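How a Robot Learns to Tidy a Bathroom
Open day at the Ardale workshop, 12/16/20
Words by Skye Gourlay

You might think a robot is born knowing how to clean up. It isn't. It's a lot like you, except that it never says "in a minute."

At the Ardale open day, our class got to see how the teaching is done. A person holds two grippers, one in each hand, and does ordinary jobs with them. A gripper is a sort of mechanical hand, with fingers that open and close. The person picks things up and moves them, and computers keep a record of every move. Later, a robot studies the record. It's homework, but for machines.

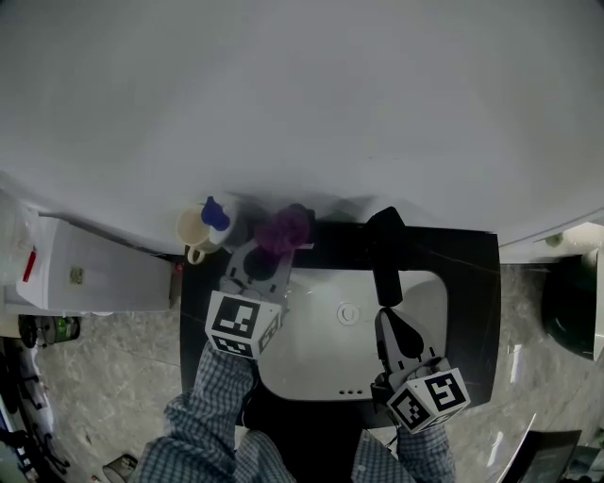 The cube stuck to each gripper is called a marker. Its black-and-white squares look like a crossword somebody gave up on, but a camera can use a pattern like that to work out where the gripper is and which way it's tilted. That matters when you are trying to pick up a bath pouf and not the mug.

Soft things are the hard part. A mug stays mug-shaped whatever you do to it. A towel changes shape every time you touch it, and it doesn't ask first. The team at Ardale told us one towel job might need 1000 tries before a robot gets the idea. I have been shown how to fold a towel 27 times, according to my mother, so I'm not going to judge.
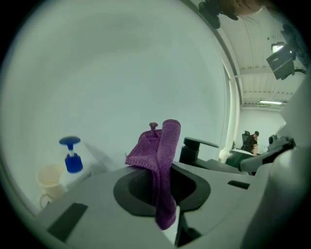 Why doesn't someone just tell the robot what to do?
Because words leave too much out. "Pick up the towel" doesn't say where to pinch, how hard to squeeze or when to let go. Showing it is easier.

The workshop opens to visitors again in February. Bring a grown-up, and wipe your feet.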